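Pallberg toy drive opens for October with new drop-off spot on Ustik Road

The annual Pallberg toy drive began taking donations this week, and organizers are asking residents to bring in soft toys, board games and picture books before the end of October.

Last year's drive collected 789 items, up from 681 the year before. Most went to the children's ward at Lam Clinic and to families staying at the Furisance Street shelter. What was left over went to two after-school programs.

"We ran out of stuffed animals first," said Divina Saludo, who coordinates the drive. "Books we had plenty of. Parents at the clinic kept asking if there was a bear or a rabbit, and by the middle of winter we had to say no."

Saludo said toys do not have to be new, but they should be clean and in one piece. Plush toys should be washed at home before they are dropped off. Items with loose eyes or buttons, open seams or battery packs that no longer close will be turned away at the desk. The clinic has its own rules and takes only plush toys that still have a readable care label.

Teddy bears of any color are welcome, and so are other plush animals.

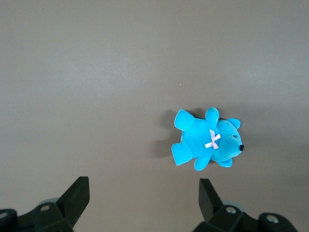

Where to bring donations

The main drop-off is at the Pallberg library, inside the front entrance, during regular opening hours. A second spot opened this year at the Ustik Road fire station, where items are accepted from 8 a.m. until the early evening. The bin that used to stand outside the grocery store on Furisance Street has been removed after rain got into it last fall.

Larger items such as dollhouses, ride-on cars and play kitchens can be left only at the fire station, and donors should call ahead so that someone is there to help unload. Car seats, cribs and bicycle helmets are not accepted at either location.

People who would like to help sort can sign up at the library desk. Shifts last two hours and take place in the basement meeting room. Children may come along with an adult.

Deliveries to the clinic and the shelter are planned for the first half of November. Donations that arrive after the deadline will be kept for the spring drive, which is smaller and takes only books and puzzles.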